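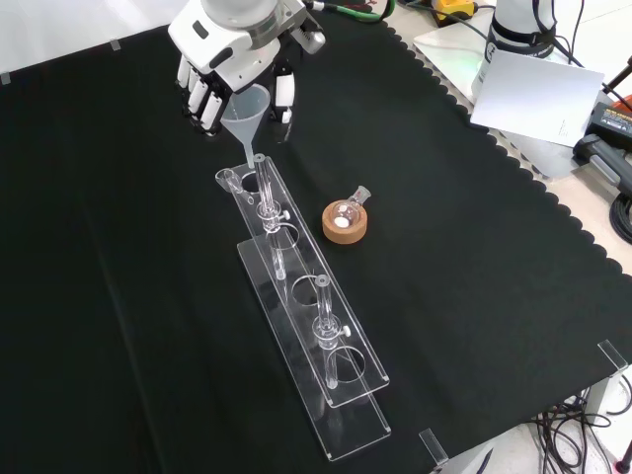

Kagiso Rampersad reckons most dropped funnels are a planning fault and the grip gets blamed for it, and after a February of fiddling with our Tovetti planner I'm completely on board! So, a few workshop tips for anyone lining up a funnel over glass columns.

Plan to the tip of the stem. Set the tool frame there in software, leave the fingers out of it, and the approach suddenly gets so much simpler.

Come down vertically for the last 29 mm. Sideways corrections belong higher up — never once the stem is near the rim.

Clear acrylic is a pain for depth cameras. We model the rack by hand as a solid box and let perception look for the column rims only. A black cloth underneath helps a lot, as the edges show up bright.

Give every stopcock handle its own keep-out zone. They stick out further than you'd think.

Run 200 simulated approaches before a real one, with the rack nudged 7 mm each way. It takes one tea break and it's brilliant fun to watch.

Save the log under the rack's name. Ours are Skinach and Masilela, and mixing them up cost me an afternoon.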